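Review: the Isteck head rig and the Sandhu wiping method, after a January of cleaning bathrooms

Posted by the lab's resident floor person

I've been meaning to write this up for ages, so forgive me if it rambles. If you work on getting robots to clean things, you've probably seen the Sandhu method by now. The short version is that you skip the joystick stage completely. You wear a camera on your head, you do the chore with your own two hands, and the training code works out where the hands went and turns that into arm motions. The robot never gets driven by a person at all. I've spent years driving arms around with controllers and I hate it, so I was sold before I opened the box (well, the download).

We ran it with the Isteck head rig, the Dristthorpe hand tracker that the Sandhu folks recommend, and our own two-arm robot. The job was bathroom floors. Why floors? Everybody does tabletops! A floor makes you crouch, lean and shuffle, and I wanted to see what the method did with a body that isn't standing politely behind a table.

Setup first. The rig is light, the strap is fine, and after an hour of looking down my neck was less fine. Tilt it further down than the manual says. At the angle they suggest, I lost my hands off the bottom whenever I got close to the tile, and the tracker has no patience for missing hands. Once I fixed that, recording was so easy it felt like cheating. I got through 211 wiping clips in the time it used to take me to drive a robot through a few dozen bad ones, and I still had time for lunch.

What surprised me most was the support hand. When I drive a robot, I use one arm and park the other. When I clean a floor myself, one hand goes down flat and takes my weight while the other one does the wiping, and I don't even think about it. The method picks that up and keeps it. I had assumed it would treat the still hand as junk.
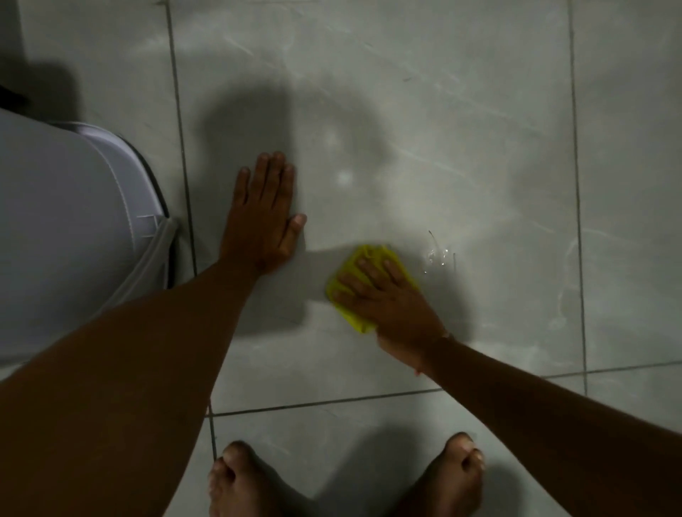

Omitau replied under my first draft of this that the support hand is exactly where the method falls over. On their setup the arm copied the planted palm and put it down nicely, but with no idea how hard to push, and the wiping side then slid the whole base backward. They ended up masking the planted hand out of the training data and scored better without it. Their advice was to try both before believing anybody's numbers, mine included.

Fair enough, and I did try both. On our robot, keeping the planted hand helped with long strokes and made no difference I could see on short ones. Our base is heavy and theirs isn't, which I suspect is the whole story. If your robot rolls easily, listen to them and not to me.

Now for the results. We gave the trained policy 50 runs on floor it hadn't been trained on and it finished the job in most of them. I'm being vague on purpose because we're still arguing over what "finished" means. Does a faint smear count? One of us says yes and one of us says no, and I'm the one who says no. What I can tell you is that the strokes look like a person's strokes. They overlap, they slow down at the end, and the arm comes back over a spot when it should. The old joystick policy scrubbed like it was sanding a deck.

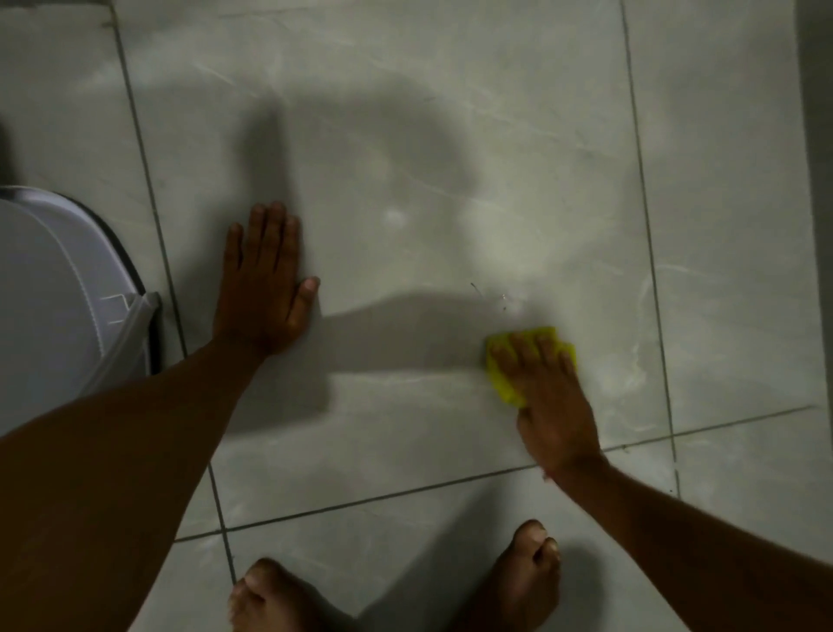 Shiny tile was the big headache. The tracker loves a matte floor and gets twitchy on anything glossy, and my own shadow didn't help it either. Leaning over your work means your head and shoulders darken a big part of the floor, and the shadow moves when you do. The first policy we trained seemed to have learned a bit too much from it: put the robot under even lighting and it dithered before every stroke. Mixing in clips recorded under different lamps calmed it down a lot. I'd love for the Sandhu docs to mention this, because I lost two days to it.

The other weak spot is anything that happens between the wipes. Pressing a cloth on a floor is a friendly motion, since the hand stays flat and the cloth stays put under it. Folding the cloth over to get a clean side is a mess by comparison. Fingers hide behind fabric, both hands crowd together, and the tracker starts swapping left for right. I ended up cutting the folding parts into their own clips and labeling them by hand, which took forever and which I'd do again.

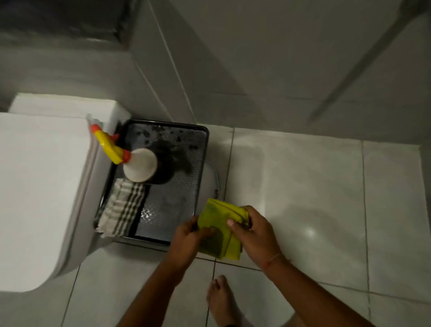

Even with that extra labeling, our robot can't refold a cloth in any way I'd show a visitor. It can bunch one up, which for a lot of floors is good enough. I've started handing it a cloth already folded and calling that a feature.

A few odds and ends. The export tool crashes if your clip names have spaces in them. The battery on the rig is fine. Training fit on the machine we already had, so no new hardware there. The hand tracker wants a fresh calibration every time you take the rig off, and it won't remind you, so stick a note on the strap like I did.

Would I go back to driving the arms by hand? For wiping, no way. For anything with a lot of cloth handling I'd still keep the controllers in the drawer for now. I'm going to try mirrors next, and if the tracker hates glossy tile I can't wait to see what it makes of those.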